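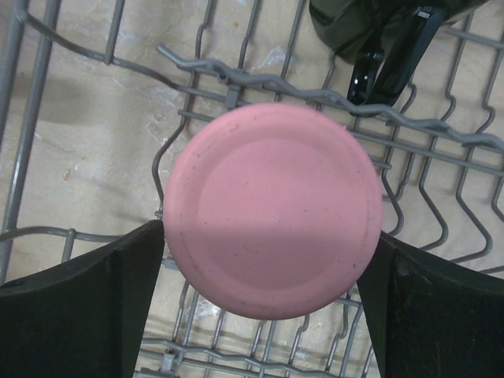 What should a small lab budget for a gripper that can load and unload a dishwasher rack? Plan on 1,608 dollars for the gripper itself, then set aside nearly as much again for spare fingertips, a wrist camera mount and the hours it takes to set up.

Review: Rumora two-finger gripper, dishware kit
By the equipment desk, August

The Rumora is a parallel gripper sold with a kit of fingertips for household objects. We bought one out of our own budget and ran it for 13 weeks on dish work: lids, plates, cups and the occasional pan. A round plastic lid held by its rim between two fingers is the kind of grasp we cared about most. Lids are thin and light, and a gripper that squeezes too hard will bow them.

Force control is the strong point. The lowest setting held every plastic lid in our set without visible bending. The step from the second setting to the third is too large, and we would have liked one in between. Opening width covers small plates but not dinner plates by the diameter. Those have to be taken by the edge, and that means a different wrist angle and more clearance between tines.

Clearance is where buyers should measure first. The fingers are thick. In a rack with closely spaced wires they need a straight approach, and a few millimeters of error puts a fingertip against a tine. Take your own rack to the bench and check it against the drawing in the manual before ordering. The slim tips from Jaston fit the same mount, but they scratch sooner and cost more per pair.

Fingertips are a consumable. We replaced ours after seven weeks, when the grip surface had gone smooth. Rumora sells them only in pairs, at 51 dollars a pair. For a one-year project, put seven pairs in the budget. If the year ends with two left over, they keep.

Lighting deserves its own line. With a camera at the wrist, the gripper and arm can throw a shadow across the object being held, and our detection scores dropped on dark dishes. A small fixed lamp to one side solved most of it. We had planned no money for lamps.

The mounting plate was the one real annoyance. The bolt pattern did not match our arm, and the adapter from Pintér took a month to arrive. Order it with the gripper. The Jerkstead controller we already owned worked after a firmware update.

Rating: four out of five. Good force control, fair price, bulky fingers, costly tips.

Comments (3)

benchtop_ed: Did you try it with wet dishes? Our tips slip on anything glazed.

equipment desk: Yes, on the third force setting. Plastic was fine. Glazed bowls slipped until we switched to fresh tips.

rackandpinion: Same bolt pattern problem with our arm. We drilled our own adapter from plate stock and it has held up so far. I would still pay for the Pintér part if the schedule allows.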